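Movies & TV at Home | Reviews

December – by the Esska Street Movie Blog

I finally caught up with The Lantern Fox on digital this week, and why did I wait so long? It came and went at our theater while half the house had colds, and I figured we'd get to it someday. Someday was a rainy evening with popcorn and a pile of blankets, and it may have been the best way to see it!

The setup is simple. A young fox named Vesau gets a job lighting the lamps in a harbor town, and one night the lamp at the end of the pier won't stay lit. That's pretty much all the plot you need going in. There's a grumpy ferry captain called Adjei who steals every scene he's in, and a song about soup that my kids have been singing at each other since breakfast.

It's 90 minutes long and it moves. The middle has a market chase that I made everybody sit through twice, with awnings flapping and fish going everywhere, and I still found new jokes in the background the second time. My only gripe is the villain, who gets a great entrance and then kind of wanders off until the last 13 minutes. I wanted more of him. My youngest did not – she was behind a pillow.

The picture looks terrific on our TV. Night scenes can get muddy on digital, but the harbor stays nice and clear, and the lamp glow is gorgeous. Sound is good too, though I had to bump the volume for the whispery parts and then grab the remote when the storm hit.

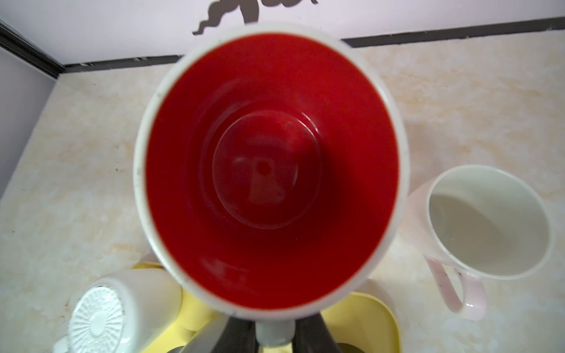
The red inside of a white-rimmed mug. Cocoa is my pick for this one.

Extras are better than I expected. You get 3 deleted scenes (watch the one with the seagull), a sing-along version of the soup song, and a making-of from the Trevus animation team that runs 67 minutes. I thought the kids would bail on that one, but my oldest stayed for the whole thing and then asked for modeling clay – so now there's a lopsided fox drying on our windowsill.

We rented it first, and I'm buying it before the rental runs out. If your crew likes boats, foxes or soup, go for it. We're watching it again tonight after dinner, and I've already been told I have to do Adjei's voice.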